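Speaker notes: The grip that said yes
Lodden meetup, Jan 14, 2026

Slide 1. Hi everyone! Keep the intro short, go right to the fault. Last September our packing policy (Pawlak, second version) started reporting good grasps on bags it had already let go of. I love this bug. It taught me more than any clean run we've had.

Slide 2. Numbers, slowly. 3,501 grasps in the log, 471 on soft bags. Of those, 37 were marked "held" with nothing between the pads. Pause here, let people read the chart.

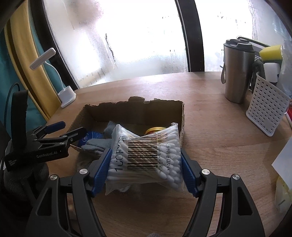
Slide 3. The false "held" came from finger width. Pawlak called a grasp good when the pads stopped closing before a set gap, and that's fine for a box or a cup. Now look at a bag of cotton swabs between two blue pads: the middle is pinched in and the swabs fan out into a bow tie on both sides. So how wide is that object? It depends when you ask! The width reading lagged, the bag slipped, and the arm carried thin air over to the bin. (Someone will ask about force sensing. Say it's coming on slide 6.)

Slide 4. Why it's a safety matter too. After a missed drop, the retry went back in at full speed, and at Usetti the retry path crossed the spot where a person reaches in. No one was hurt. We stopped the cell that same hour and kept it stopped until the retry was capped at 40 percent speed.
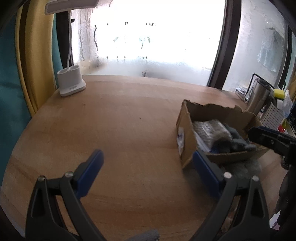 Jaws wide open over the table, with the torn-top box at right.

Slide 5. Open jaws are easy to check, so we check them now. Close fully, read the width again, then lift. Play the Mavard clip, sound off.

Slide 6. Force sensing, what we tried, what's still flaky. Then questions!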